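Jornisstead library to open on Sundays from June

Jornisstead library will open on Sundays for the first time from June, after a survey of users showed strong support for weekend hours.

The building on Gaillard Road will be open from 11am to 3pm. It will close at 5pm on Mondays instead of 7pm to cover the extra staff time.

The survey ran for three weeks and drew 598 replies. Of those, 430 people said they would use the library on a Sunday, many of them parents and people who work during the week.

Library manager Aranka Antal said the Monday evening session had been quiet for a long time.

"We had hardly anyone in after six," she said. "Sunday is when people ask us why the doors are shut."

The children's story hour will stay on Saturday mornings. Printing and public computers will be available on both days.

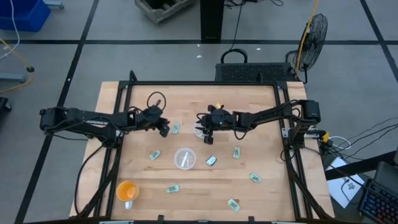

Kohei Oshima, who lives in Clorau and uses the study room, said he was pleased but would have liked a later finish.

The bus from Clorau does not run on Sundays. The car park behind the library has 23 spaces and will be free during the new hours.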